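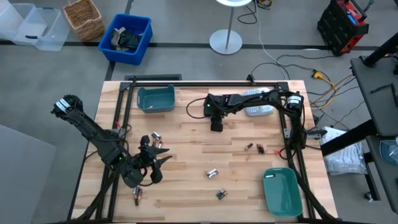
Bench two at Lurno, both arms on.

The left arm had stopped again. Nerea Manzano looked at the log before she looked at the arm, a habit she'd picked up in her first month in Jestonport.

WAITING ON PEER, the log said. The right arm's log said the same thing.

"They're being polite," Rizwan Rizvi said from his desk.

"They're deadlocked."

"That's what I said."

The planner was called Karkar. It had been named by someone who left before Nerea was hired, and she had never learned what it meant. Karkar took the list of batteries from the perception node, handed each one to an arm, and booked the space that arm would need to reach it. If both arms wanted the same space, one was supposed to get it and the other was supposed to find something else to do. It had worked that way in simulation since August. On the bench it worked for a while and then both arms stood still with their grippers open.

She cleared the reservations and ran it again. She didn't touch the batteries.

Teresa Ó Flaithearta came by with her coat on. She ran the Escobar account, and she had a way of standing next to a desk until you took your headphones off.

"Escobar asked if they can see it sort a mixed pile," she said.

"When?"

"After the break."

"It can sort a mixed pile," Nerea said. "It can't sort the second half of a mixed pile."

Teresa thought about this. "Can I tell them that?"

"I'd rather you didn't."

When Teresa had gone, Nerea opened the recording and scrolled to step 2434, where the first wait began. Perception had reported two batteries lying side by side as a single object. One frame later it reported them as two. Then one again. Every time the count changed, the object got a new ID, and every new ID got a new reservation. The old ones were meant to expire.

She checked the expiry. It was set in the config, with a comment from Rodrigo Barroso that read "long enough for a slow grasp, do not lower." Rodrigo sat upstairs now and worked on something else. She sent him a message asking how he'd picked the number.

He answered right away. "Watched a lot of slow grasps."

So the space over the pair was booked by batteries that no longer existed. The left arm waited for one of them to be picked up, and the right arm waited for another.

"Ghosts," said Rizwan, who had rolled his chair over to look.

"Stale tracks."

"You're no fun today. How many?"

She ran the query. "224."

"For one pair?"

"For the whole run. But most of them are on the pairs."

He whistled and rolled back. They argued for a bit, without turning around, over whose problem it was. Rizwan owned perception. He said a detector was allowed to change its mind and a planner should be able to live with that. Nerea said a planner could only book what it was told was there. Neither of them was wrong and both of them knew it, which made the argument slow. 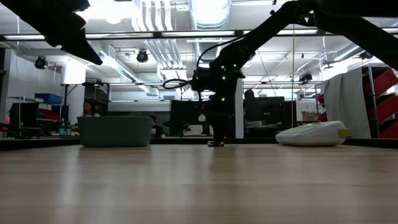 It was Nga Sầm who settled it. She had been working at the next desk the whole time and didn't like raised voices, even mildly raised ones.

"Why does the reservation belong to the battery?" she asked.

"What else would it belong to?" Nerea said.

"The arm. An arm can only reach for one thing. If it gets a new target, the old booking goes away. You don't need it to expire."

Rizwan stopped typing.

Nerea pulled up the reservation class and read it from the top. The battery ID was in everything -- the key, the messages, the tests. She could see how it had happened. In simulation a battery had one name from start to finish, and it made sense to hang things on it.

"That's a lot of files," she said.

"It's one key," Nga said, and went back to her own screen.

It was one key and eleven files. Nerea made a branch and started with the messages. Two of the tests failed in ways she expected, and one failed in a way she didn't, and that one took until the people near the door had begun to leave. A handover was holding on to a copy of the old key. She deleted the copy.

Rizwan put his jacket on, then sat down again. "Run it. I want to see."

She ran it. The perception node said one object, then two, then one. In the log, a booking opened under LEFT and closed, and another opened under LEFT. RIGHT asked for space near the upper bin, and Karkar gave it.

"You still need to fix the flicker," she said.

"I know."

"I'm only saying it'll try to grab both."

"I know, Nerea."

She wrote to Teresa that the second half of a pile looked better and that she would like another day before anyone promised anything. Then she opened Rodrigo's config file, put the cursor on the line with his comment, and wrote him a message asking if he'd mind.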